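**Bench Technician, Fixtures and Cell Changeover - Vasholm, Itbridge site**

Vasholm assembles and tests small electronic modules at Itbridge. Since November, two of the three test lines have run with a robot arm loading and unloading the testers. The third line converts next. This posting is for one full-time technician on that line, day shift, 30 paid hours of robot training included in the first month.

Before the change, an operator placed each module in the tester by hand, started the cycle and logged the result. The arm now does the placing and the software does the logging. Operators on the converted lines spend most of the shift on rejects, part supply and fixture problems. Headcount on those lines has not changed, but the job grades have, and the pay scale was revised to match.

Most stoppages trace back to the fixture. A part that sits slightly crooked can be corrected by a person without thinking about it. The arm will stop, or place it wrong. We print our holders in house and revise them often.
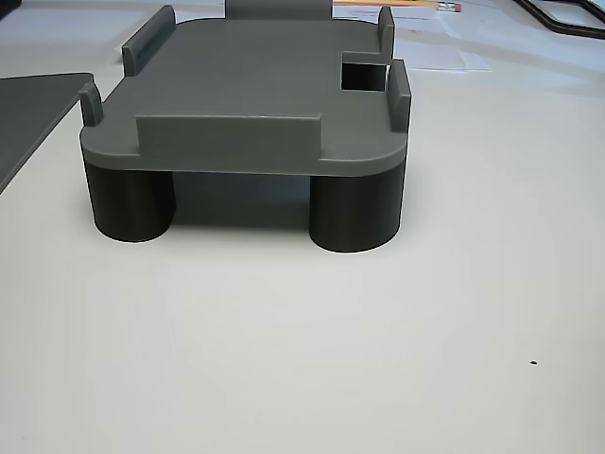

The technician will:

- measure and fit printed holders, and reprint them when worn
- teach and check pick positions after each changeover
- clear faults on the line and record the cause in Skernano, our maintenance log
- walk operators through every fixture change before it goes live

Required: two years in assembly, test or machine maintenance; confident use of calipers; ability to read a simple part drawing. Experience with 3D printing is useful. Programming experience is not required.

The work is done standing for much of the shift. Operators may stop a cell at any time, and the technician restarts it only after the operator agrees.

Current line operators are encouraged to apply and will keep their seniority. Apply through the Vasholm jobs page or at the Itbridge front desk, quoting reference 1030. Interviews include a short practical task at the bench - bring safety glasses if you have your own.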